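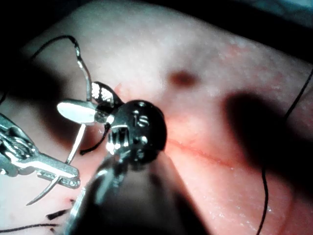

In Defense of the Practice Piece

By Faizal Entili

When I came to Portela to learn the trade of bookbinding, my teacher gave me a stack of waste paper and said that I would not touch a real book before winter. I was twenty-six years old and I had paid 1,260 for the course, and I was a little offended. I thought I was paying to make books.

I made 2 bad bindings every day from this waste paper. In the evening we cut them open and looked at the thread, and then they went into the bin. I have now been binding for a long time, and I believe those months in the bin were the best money I ever spent.

My opinion is simple. We have become ashamed of work that is thrown away. A student of cooking wants to serve the dish to guests in the first week. A student of language, as I was also, wants to publish. The courses know this and they sell it to us. Last October I received a brochure from a weekend school in Prelunlow which promises that you will "go home with a finished object." It costs 800, and the object is a leather wallet. I am sure it is a nice wallet. But the person who made it has sewn one seam in life, and the teacher has helped with most of it.

When the thing must be finished, you protect it. You don't try the difficult stitch, and you hide the mistake on the inside. With a practice piece you are free to pull too hard and see where the paper tears. Your fingers need to know this place, and I don't know how they can learn it on something you want to give to your mother. 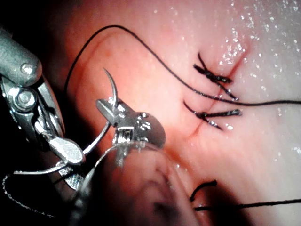
Two knotted sutures along a thin, dark red incision line.

People tell me that this is a luxury, and that a working adult has no months for the bin. I take this seriously. I worked nights at a packing hall in Fisero during my course and I was often too tired to hold the needle straight. But a practice piece is small. It can be twenty minutes before breakfast. It costs less than the finished wallet, and you don't need anyone's permission to make it badly.

It is true also that some people become lost in practice and never bring out anything. I have known such people - I was one of them for a while, and my teacher had to take the waste paper away from me. So I don't say that one should stay there forever. I say only that a school should have a bin, and that the bin should be full, and that a student should be able to walk past it without feeling sorry for the money.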